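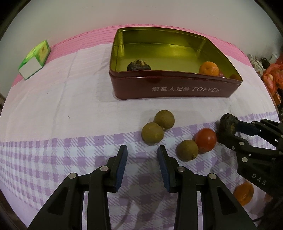 Does a text reminder sent the evening before reduce missed speech therapy appointments for children?

At the Derkeck clinic it did, but only for families who had been attending for less than a year. Longer-standing families missed sessions at the same rate with or without the message.

Method

Appointment records were taken from Bramomeo, the booking system used at Derkeck. The first period covered 476 booked sessions with no reminder. The second covered 457 sessions, each with one text sent the evening before. Both periods lasted 6 weeks and neither included a school holiday. Sessions cancelled by the therapist were removed before the totals were taken. A session moved to another day at the parent's request was counted as attended if the child came on the new date.

Results

Missed sessions fell from one in five to one in eight. Most of the change was in afternoon slots. Morning slots were already well kept and moved very little. Parents who gave a reason for missing a session mostly named illness in the household, followed by a clash with a sibling's appointment — a reminder has no obvious effect on either.

Limitations

Two families changed phone number during the second period and did not receive every message. The Wunus site was left out, as it keeps its diary on paper. The periods were consecutive, so a seasonal effect cannot be ruled out. A repeat is planned for February with the message sent two days ahead.

Ashwin Krishnan
Submitted 2026-01-14

© Pai Student Projects | Contact | Back to top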